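Search this site Search Go
Category: Course Handouts > Work and Technology > Unit 5

Automation on the Shop Floor: Notes for Unit 5

The case for this unit is Fahy, a plumbing parts shop in Clurkisville with 80 employees. Fahy put a robot cell on its sub-assembly line in August. The cell was set up by Plodden. Read the Wikico chapter on job design before class.

1. What the job was

Before the cell, sub-assembly was done by hand at two benches. A worker picked fittings from bins, pushed pipe into tees and elbows, checked the fit, and passed the piece on. New hires started there. It took 30 shifts to be signed off, and most people moved to testing or packing after that. 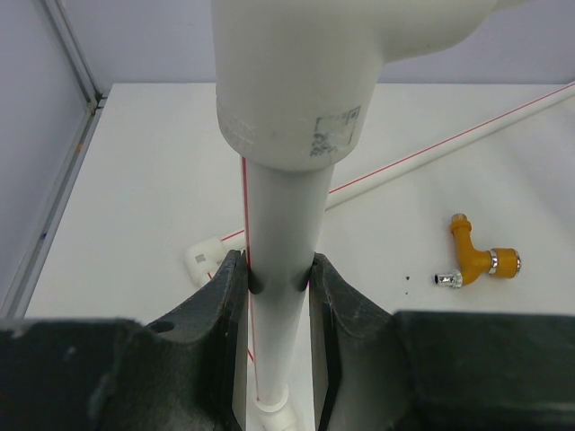 The company divided the job into tasks before it decided what to automate. Holding and placing went to the robot. Judging a bad part stayed with people, and so did restocking and anything involving a customer return. Keep this split in mind. A job is a bundle of tasks, and automation usually takes some of them and leaves the rest to be bundled again.

2. What changed for the workers

Nobody was laid off. Five bench jobs became 2 operator jobs, and the other workers were moved to testing. Operators got a small raise. They also lost the habit of talking across the bench – several mentioned this in interviews before they mentioned pay.
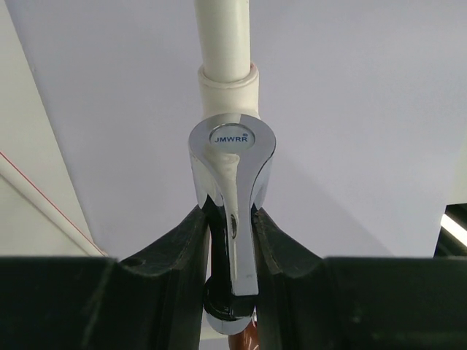

Skill is harder to measure than headcount. Bench workers knew by feel when a part was seated, and most could not put that into words when Plodden asked for written steps. Finished surfaces were a particular worry. On a chrome lever like the one between the gripper fingers, a scratch means a reject, and the pads themselves show scuffing with use. Deciding when pads need changing is now an operator task. It was not in the first job description.

3. Entry-level work

With the benches gone, new hires start in testing. Supervisors report that they know the test procedure but are slower to spot a wrong fitting. Compare this with the apprenticeship reading from Unit 4.

For discussion

Who should write the new job description, and when?
Should operators be paid for knowledge they hand over during setup?

Bring one page of notes on a job you have held, listed task by task.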